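December, room 118, a little after 2

Storage day, finally! Started on the low cabinet and the dark gray cloth (the soft charcoal stuff, the Clorville order). I want it folded flat before it goes anywhere near a shelf.
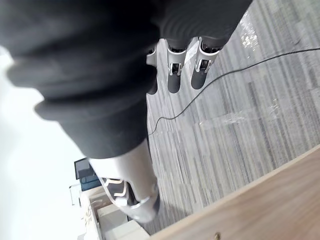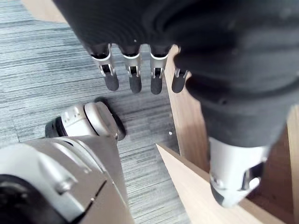
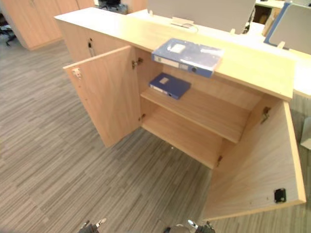

Charcoal cloth in the first two, cabinet with both doors open in the last.

Blue binder needs a proper home too. Still to do: new shelf labels, and ask Zillent about the 5 missing bins.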